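Home | Patterns | Guild News | Classes | Contact

Sewing Room Checklist, Gourlay Street Studio
Checked by Lachlan Cowie, March

Print this page | E-mail to a friend

Irons and boards
Cords: OK on all but one. The Kamico by the window has a nick near the plug. Tagged, do not use.
Auto shutoff: OK, all tested.
Board covers: one scorched through. Replace before the next class.

Cutting area
Rotary cutters: 19 on the rack, two with the blade guard stuck open. Both put aside for new springs.
Used blade tin: full. Tape it shut and start another.
Mats: OK. The big one is warped at one corner but lies flat enough for strips. 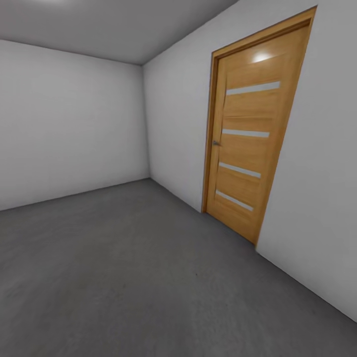

Machines
Foot pedals: OK. Please hang them up after class so the cords stay off the floor.
Power strips: one Josholm strip was feeding another. Separated. Plug straight into the wall.
Needles: found 2 on the carpet under the Kistent longarm. Run the magnet under there every time, and pin counts go in the book.

Storage
Batting: rolls were stacked too close to the heater. Moved to the far shelf.
Spray baste: 16 cans, caps on. Use it with the window open and the irons off.
Step stool: loose foot, tightened. Look at it again next month.

First aid
Bandages low, tweezers missing. Eye wash in date.

Still open: iron cord, board cover, guard springs, tweezers. Initial each one on the sheet when it's done.

Shares: 163 | Comments (2)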